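Filed under: Days Out, Making Things

Last updated: Tue 7 July

So I finally got myself to the open day at the Bognár dye works, after two years of meaning to go and forgetting! They let 200 people in and I'd say most of them were in front of me at the tea urn.

The tour starts in the boiler shed, where it's horribly noisy, and then you go up some very steep stairs to the colour room. I could have stayed up there all day. They keep a sample book for every blue they've ever mixed, and the one we were shown was number 884, a deep inky navy they still sell to school outfitters (my old jumper was that colour, I'm sure of it). Our guide, Idalina Cunha, let us rub the swatches on a white hankie to see what came off. Hardly anything did.

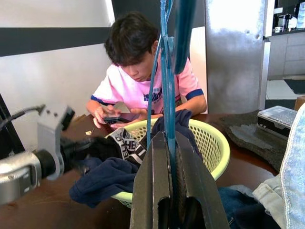
Njoroge Makokha reckoned the trick with navy was a cold wash, inside out, and never with anything pink, and he'd ruined enough shirts to be sure of it. Idalina agreed about the cold wash but said a good dye shouldn't need the rest.

After that came the drying loft — warm, dim, smelling of wet wool — and then the shop, where I bought two skeins I don't need. Parking is on the verge, so wear boots. They're open again in September and you book at the gate.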